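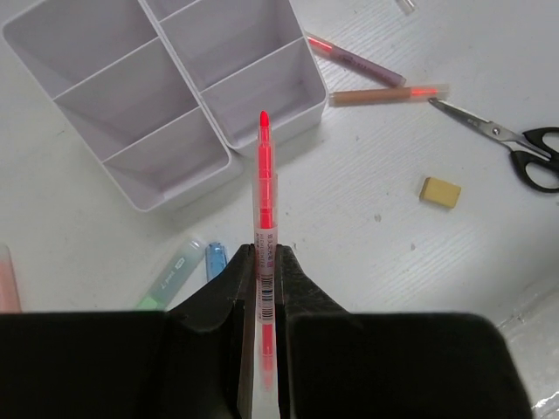

4 min read

About Pivside

Hi, I'm Meifang, and I run Pivside with my friend Cuiping Luo. We tidy desks for a living. Home desks mostly, plus front counters, school offices, the odd craft room, and one veterinary reception area that I still think about (so many pens!). We started out in Steston and we still do most of our work there, though we'll drive over to Hultel if you ask nicely and have parking.

I get asked a lot how a person ends up in this line of work. I spent years as an office manager at a printing supply company called Bai, and the part of the job I liked best was the supply closet. I'd stay late to sort it. Cuiping worked two desks over and she'd stay late too, and we'd argue about whether highlighters belong with the pens or with the markers. I say pens. She says markers, and she's wrong, but she's also the one who does our invoices so I let it go most days.

We opened Pivside in June with a borrowed van and a label maker. The first job was my cousin's sewing table, and the second was my cousin's neighbor, and after that it just kept rolling along. We've now done 1,085 desks. I know the number because Cuiping keeps a spreadsheet and reads it out loud to me in the car.

What we do

You book a visit, we come to you, and we empty the desk. All of it, drawers included. Everything goes on a sheet on the floor and we go through it together, so please do plan to be around - we won't throw out a single paper clip without asking. Then we test the pens and highlighters on scrap paper, wipe the surfaces down, and put things back where your hand goes looking for them.

A small desk usually takes a morning. A desk that hasn't been opened up since you moved in takes longer, and that's fine, we bring lunch.

I'm a big believer in the plain white plastic organizer with dividers. I know there are prettier ones! We've tried wire mesh, felt, bamboo, all of it, and I keep coming back to white plastic because you can rinse it in the sink and you can see right away what's sitting in the bottom. Two of them side by side will handle the small stuff on most desks. Give the tall things their own compartment, give the short things a different one, and leave one section open for whatever this week throws at you. People always want to fill that last section. Please don't fill it.

And highlighters! I have opinions. Keep the ones with the see-through barrels, where the ink color shows, so you're not pulling off caps to find the pink. I like a chisel tip too - wide side for the textbook, narrow edge for underlining. If you own a dozen and only ever reach for the pink one, we'll have a gentle talk about the other eleven.

Who you'll meet

Usually it's me and Cuiping. Adom Darko joined us for the bigger office jobs and he's the strongest labeler on the team, very straight lines. Ximeng Yao answers the phone and builds the schedule, and if you've had a reminder text with a smiley face in it, that was Ximeng. Guangming Xia fixes drawers. He was retired until we called him about a stuck one, and now he comes along whenever there's a runner off its track or a handle missing.

What we don't do

We don't shred, we don't sort tax papers, and we don't do garages. We also don't sell organizers. If you need one we'll measure your desk and tell you what size to look for, and you can buy it wherever you like. Unopened pens and pads you don't want can go to our school supply shelf, which has sent out 1,314 items so far, and teachers in Steston are welcome to come and pick through it any time we're open.

Coming to see us

The workshop is at 22 Pivside Lane, up the stairs next to the shoe repair. We're closed Fri 31 December and back after the holiday. Ring the bell twice, it sticks. If you're not sure whether your desk is bad enough to call about, send us a picture of the top drawer and Ximeng will get you on the schedule.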